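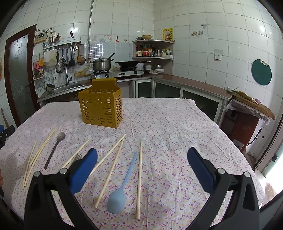
Minutes, Rollero Creek Trail Association
Regular meeting, February 2023

Present: Darius Paulauskas (chair), the secretary, and enough of the rest to vote. The meeting started once the door was unlocked.

1. Last minutes
Approved, after "bride" was corrected to "bridge" in two places.

2. Gustar Bridge
The decking is still soft at the north end. Two quotes are in and a third was promised in July, so we have stopped waiting for it. Motion to replace all 22 boards instead of arguing over which ones are worst. Passed, with one member abstaining on behalf of the boards.

3. Money
Balance is $791. The boards will take most of it. Darius asked that the new sign at Junum Road wait until spring. The old sign still points to the trail if you stand on the correct side of it. 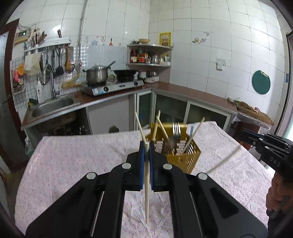
Page last changed: 3 days after the meeting

4. Yimyam Loop
The horse people and the bike people have both written to us, each about the other. Agreed to send them the same letter. Secretary to draft it, Darius to take out the adjectives.

5. Parking at the south lot
The township wants us to stop cars from parking along the ditch. We don't own the ditch, the lot or a tow truck. Darius will ask whether they'd consider a few large rocks - we know where there are plenty.

6. Trail count
The counter by the creek logged 266 passes last month. An unknown share of these are deer. Motion to move the counter higher up the post failed for lack of a ladder.

7. Other business
Brush clearing starts at the Junum Road end. Bring your own loppers, and please put your name on them this time. The pair left over from last fall is still in the shed.

Adjourned when the heat went off.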